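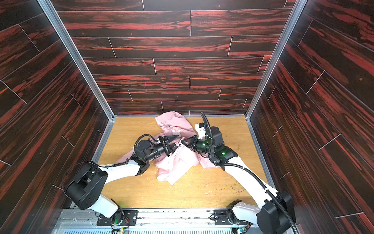 How to Fold a Jacket

A jacket is harder to fold than a T-shirt. It has sleeves, a zipper, a collar and often a second layer of cloth on the inside. If you drop it in a heap, all of those parts get mixed up, and it comes out of the heap full of creases.

A crease is a line where the cloth has been bent and pressed. Thin, light cloth creases quickly. Thick wool takes longer. When clothes sit in a pile, the ones at the bottom get the most creases, because the weight of everything else pushes down on them.

Start by finding the collar. Pick the jacket up there and let the rest hang. Most of the twists will fall out by themselves. Then look at the zipper. A zipper has two rows of small teeth. The slider is the part you pull, and it pushes the rows together on the way up and spreads them apart on the way down. Some zippers have teeth made from one long coil of plastic thread. They bend easily, so they are often used on light jackets.
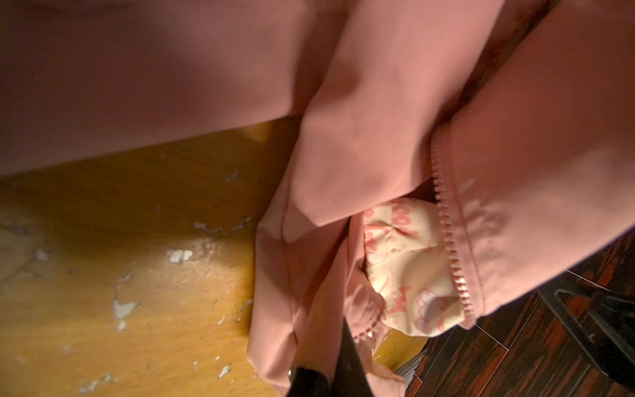 Why do some jackets have a different cloth on the inside?

The inside cloth is called the lining. It covers the rough edges of the seams and helps your arms slide into the sleeves. It can be plain or it can have a pattern. When you fold a jacket, push the lining back in first so that it lies flat. If it is bunched up, the whole jacket will have a lump in it.

Now you need a flat place. A clean floor works well, and so does a table or a bed. A small jacket needs a space 40 inches wide with the sleeves stretched out.

It helps to have two hands close together. Take one shoulder in each hand, lift, and give the jacket a gentle shake.

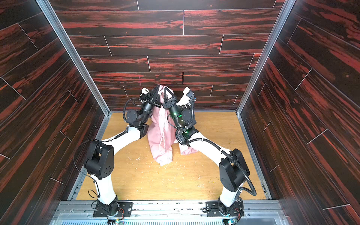 Lower it slowly so the bottom edge touches first, then lay the rest down behind it. Close the zipper. Smooth the front with your palm, from the middle out to the sides. Fold one sleeve across the front, then the other. Last, bring the bottom edge up to the collar – that makes a neat rectangle. If your drawer is small, fold it in half again.

You can do all of this on a wood floor or on one that only looks like wood. Sweep it first, and check the corners, where dust collects.

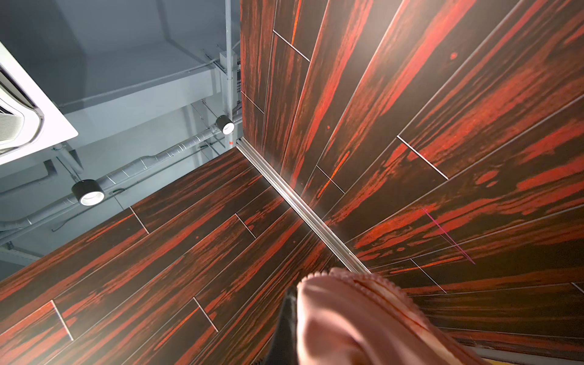 What are the thin lines between the boards in a wood pattern?

They are the seams, the places where one board stops and the next one starts. Boards are often set so that the short ends do not line up from row to row. Bricks in a wall are laid in the same way. On a printed pattern the seams are part of the print.

Put the folded jacket away with the collar facing you, so it is easy to find next time.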